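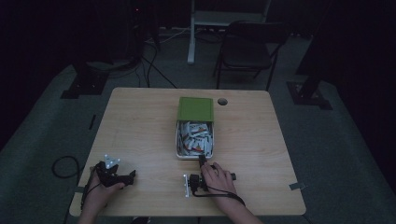 Photo: Ibarra

The job is to take a small wrapped packet out of a shallow tray, hold it for a second, and set it down. Then do it again. At Kilex, people have done this by hand for as long as the company has packed kits. Now some of them do it with a black gripper in each hand, so that a robot arm can learn it from them.

Kilex employs 78 people. Most of them work on the packing floor, where packets are sorted into boxes for customers who order in small lots. Small lots are hard to automate. The box changes, the packet changes, and a machine set up for one order is wrong for the next. For years that kept the floor mostly manual.

The new program is called Mirka. A worker sits down with two hand-held grippers, wired to a recorder, and packs the way the order sheet says. The grippers record how the hands move and what the fingers close on. Later the recordings are used to train two robot arms, which are meant to take over the most repetitive orders by March.

Olga Toledo was one of the first to sign up. She had packed at Kilex for years and expected the sessions to be easy.

"The first day I dropped almost everything," she says. "My fingers know what to do with a packet. The gripper has two fingers and they don't bend. You have to think about which edge you're going for before you get there."

She got better at it. A session runs 40 minutes, followed by a break, and a good one gives up to 50 usable recordings. The ones that get thrown out are mostly cases where the worker hesitated halfway, or went back to fix a grip. The trainers want some of those too, as long as the fix is clean. Toledo says it took her a while to believe that a mistake could be worth keeping.

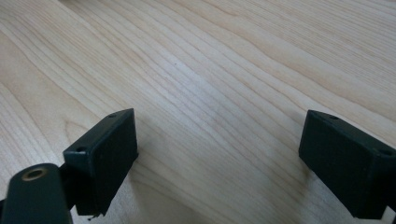 According to Baltasar Cabral, the hard part of the job was never the hands. He says he spent his first weeks on Mirka being told to slow down, and that slowing down hurt his shoulders more than a full shift on the line did. He would like to see the sessions counted as skilled work and paid that way all year, including the months when no recording is scheduled.

Pay is the question that comes up most on the floor. People who record get a higher hourly rate for the time they spend at the table. When they go back to packing, they go back to the packing rate. Kilex says this is fair, as the tasks are different. Several packers said they don't see it like that. The arms will be working from their movements long after the session is paid for, and the agreement they signed covers only the hours.

The agreement itself is four pages long. It says recordings may be used at any Kilex site and may be shared with Drandeser, the company supplying the arms. It also says no one on the current packing floor will be let go on account of Mirka while the trial is running. It doesn't say what happens when the trial ends.

Management's answer is that orders are growing and that the arms will cover the growth. The packers would then move to checking, machine setup and the odd orders that don't suit an arm. Some have already moved. Setup used to be done by an outside technician, and two packers now do it on their own shift, with training paid for by the company. Both said they wouldn't go back.
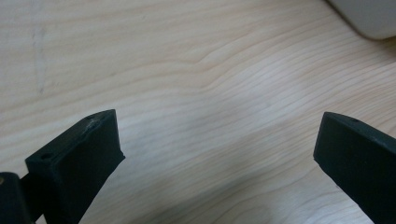
Much of the new work is care of equipment, which packers didn't have before. A knife or a tape gun got replaced when it wore out. The grippers get looked over at the start of a session, and anything odd is written in a log. The fingers are plain black blocks with screw holes near the ends, and one of them has a pale scuff close to its tip. Toledo checks for marks like that by eye and then by thumb. A worn face can let a packet slide, and then the recording shows a slip that had nothing to do with the person holding the tool. She writes it up, and someone decides whether to swap the part.

The log has changed how the floor talks to the office. Before Mirka, a packer with a complaint about a box or a bad batch told the shift lead, and it usually stopped there. The log is read every afternoon. Complaints about the chairs went into it, and the chairs were replaced. A request for more light over the tables went in as well and is still waiting.

There have been losses that don't fit in a log. The packing tables were social. People stood across from each other and talked through most of a shift. Talking is allowed during recording, but most people stop once they pick up the grippers, as it is hard to hold a conversation and keep both hands even. Cabral says he knows less about the people he works with than he did a year ago.

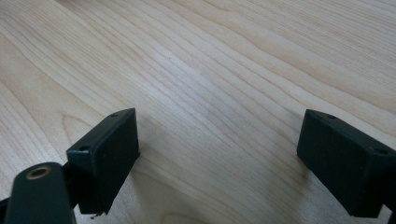

Work and Industry Desk

So far the arms handle one kind of order, with one size of box. They are slower than a person and they need someone nearby. When a packet lies flat against the side of the tray, the arm will often try for it several times and then stop and wait. The person on duty moves the packet and presses a button. On a bad day that happens often enough that the packers call it babysitting.

The trainers say more recordings of the difficult cases will help, so the sessions this month have been built around them. Workers start with the jaws open and clear of the table, come in from whichever side they are told, and go for the packets in the corners first. It is dull and exacting, and it pays the higher rate, and the sign-up sheet is full.

Toledo is on it for every week she could get. She wants to move to setup in the spring and has been told the recording hours will count toward it. She asked for that in writing and is waiting for the letter.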